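Supper Club News -- August

What a month for the Mastville Supper Club! We started in the spring with 6 people and one pan of lentils, and at our last get-together we had 13 round the table, a new face from Toston among them, and so much food that Zoi Gkikas sent everyone home with a tub of something.

The theme was "things on toast", which sounds plain until you taste Kwesi Appiah's spiced sardines. They were wonderful -- hot, sharp and gone in minutes. Zoi brought broad beans mashed with mint and lemon (she grows the beans herself and swears by picking them small), and I had a go at mushrooms in mustard cream. I'd use less mustard next time, but the plate came back clean, so I'm happy.

Next up is noodles! Bring a dish to share, hot or cold, and write any nuts, fish or egg on a slip of paper beside it. Doors open at 6.30pm and we eat at 7. If you can lend a big serving bowl, please tell Kwesi.

We're also after tablecloths, the bolder the better. Stripes, checks, your gran's roses, all welcome, and small ones are just as handy for the side tables.

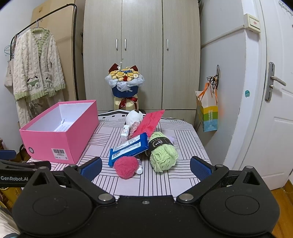
Black lines on pale pink, in a basket-weave pattern.

Recipes for the sardines and the beans will be in the next newsletter. Come hungry!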